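Zurley forum > Simulation and data collection > Two-arm board lift, 52 demos in

plankton_pusher
Started collecting examples for the two-arm board lift this week and I'm having way too much fun with it. Task is dead simple: one long board on a table, two arms, get a hand on each long side, pick it up level. I drive both arms in the simulator, and the policy trains on whatever I record. I've got 52 demos saved so far and I'm aiming for 2000, so, yes, a few evenings left to go.

One of the approaches, with the left hand in close and the right one still open:
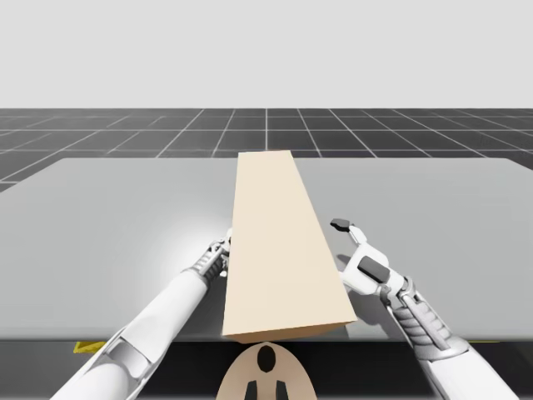 Left hand at the board, right hand still to close.

What I've been doing is landing one hand first and then bringing the other over. It feels natural when you're driving, but I'm starting to wonder if I'm teaching it a bad habit. Anybody here done two-arm stuff with long objects?

gantrygoose
Yes! And I'd say stop now, before you have 2000 of them. If one hand always lands first, the policy learns to wait for that hand, and when the board slides a little on first touch the second hand goes to where the board used to be. Close both together. Your success rate while driving will drop and that's fine.

torque_wench
Disagree with goose. Staggered contact is fine as long as you mix which side goes first. We did our shelf task at Clirnside that way and the policy learned to correct the second hand by watching the first. If everything closes in sync you never show it a recovery, and then the first time one hand is late it has no idea what to do.

plankton_pusher
Ooh, OK, so both of you think my "always left first" is bad, just for different reasons. Fair enough! I'll throw in right-first and together.

Other question, about cameras. I'm also saving views with hardly any robot in them, and I can't decide if they're worth the disk space.
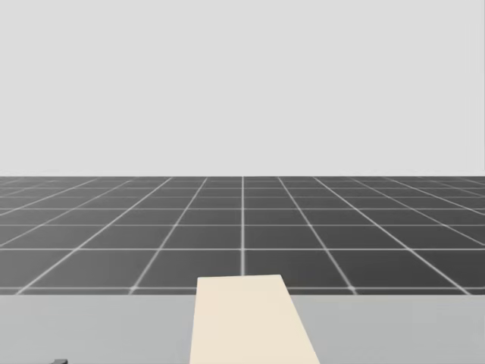 My thinking was that the board angle reads really cleanly when there's no arm across it, and with a long object a small error in angle turns into a big error out at the far end. So maybe it helps early in the reach, before the hands get close? I haven't trained with and without yet.

Liam Wainwright
Train with and without, it's one evening. I had the same argument with myself over the Dawber set and kept every view out of stubbornness. The loader got slow and I couldn't measure any gain. Also, do you randomize anything? Plain gray table, plain cream board, same floor. It'll fit that beautifully and then fall over on real lumber.

plankton_pusher
Not yet – I wanted the thing to work once before I made it hard. Board position and angle get a small random nudge at reset, that's all.

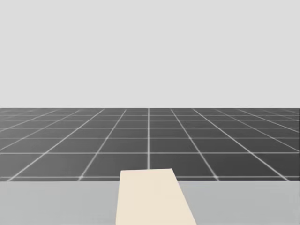
I do want to widen the nudge, though. At the moment I could nearly drive the reach with my eyes shut, and I figure if it's boring for me it's probably thin for the model too. Textures after that, then lighting.

gantrygoose
Widen it before you record another one. Textures can be swapped in later by replaying the same joint motions. A new board angle can't, you have to drive it again.

plankton_pusher
That is such a good point and I feel silly. Replay for looks, fresh driving for geometry. Writing it on the wall.

torque_wench
Careful with replay if your contacts are touchy. Mine diverged after the grasp with only the friction changed. Colors only and you should be safe.

plankton_pusher
Noted, colors only. OK, back from a new batch with both hands coming in at the same height. So much nicer to drive than I expected!
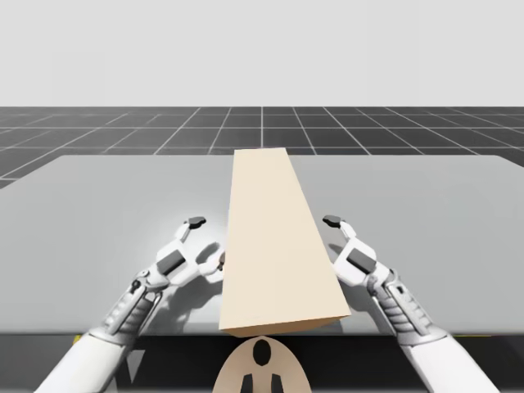 I recorded 6 this way before dinner and dropped the board in two of them, mostly from squeezing too early on the right. I kept the drops in a separate folder. Do people train on failures at all, or just toss them?

torque_wench
Keep them, label them, leave them out of the first run. If you caught the board and regrasped, that one goes in the main set.

Liam Wainwright
I toss mine. Life is short. But then I never got past 80 percent on Tirden either, so listen to torque.

plankton_pusher
Ha, OK, folder stays. I'll redo the reset code tonight and post the with/without camera numbers when I have them.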